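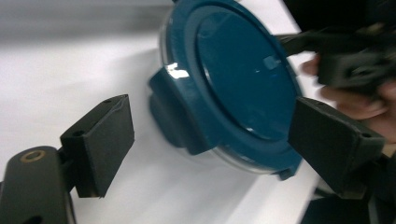

Sodthorpe Veterans Hall — walk-through before the December supper

Comments by Iara Painemal

1. Front ramp and handrail. Pass. The rail used to wobble at the bottom post, and those of us with bad knees (mine came home from the service with me) are mighty grateful to whoever tightened it.

2. Exits. Pass with a note. The side door opens fine, but somebody had stacked the folded flags and the drill rifles' case right in front of it. I moved them to the Jurnula room, and please, let's leave them there.

3. Extinguishers. 7 on the wall, all tagged. The one by the kitchen hangs a bit high for our older members, so I'd love to see it lowered before spring.

4. Kitchen. Pass. Burners light properly, the hood fan runs, and the fridge was holding cold at 0700. Leftovers need a lid and a date on them, folks — I know we all learned to eat anything in the field, but those days are behind us!

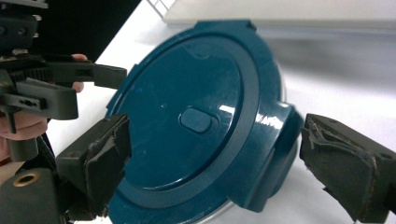

I'd also ask that the heavy pots go back on the low shelf, where a person can get at them without a step stool.

5. Main room. Needs work. The posted limit is 700 pounds on the little stage, and with the Altıntaş brothers' band and the color guard up there together we'd be at around 900. Color guard on the floor this year, please.

6. First aid box. Restock the gauze and burn gel.

Recheck items 2 and 5 at 1600 on the day of the supper.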